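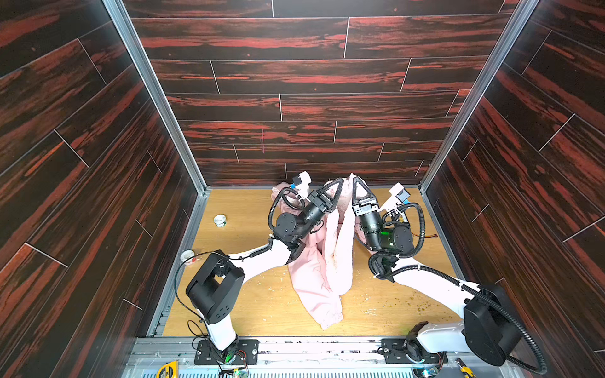
Alvar Nyberg asked me again at lunch whether we couldn't wait until October to put the order in, when the new budget opens and Raltach usually sends out its fall price list. I said sure, if he wants to do all the folding himself till then!

6/23/23, late. So I spent the whole afternoon on the shopping list (again). A second pair of arms from Catico comes to 4000 with the mounting plates, and I keep going back and forth on that. The Fluvon ones are cheaper but you pay extra for the grippers, and then the cables, and then shipping, and by the time I'd added it all up I'd saved 300 and gained a headache. I also want 5 spare fingers in the drawer before we do anything fancy, plus more aluminum rail for another bench. Jummai thinks we should build the second enclosure exactly like the first one, dark planks and all, and I'm with her. I like those planks!
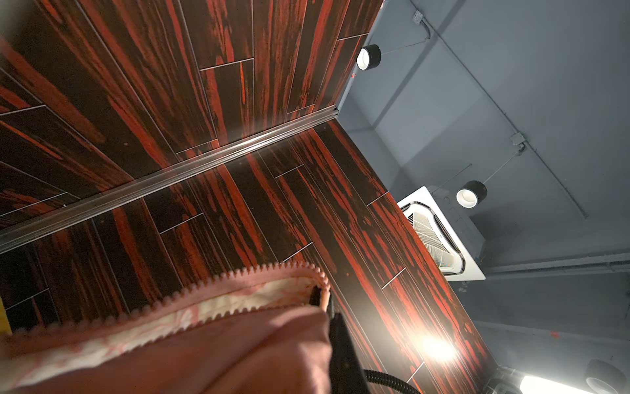 Pink zipper and a lot of ceiling.

Where was I? The wrist cameras. I'd put down 1088 for those and then Midtbø wrote back with a quote that leaves out the brackets, so that line is open again and I have to email them in the morning. I did cross off the fancy carrying case, which hurt a little. Jummai is going over my sheet tonight, and if she's happy with it I'll send the whole thing up and try not to think about October.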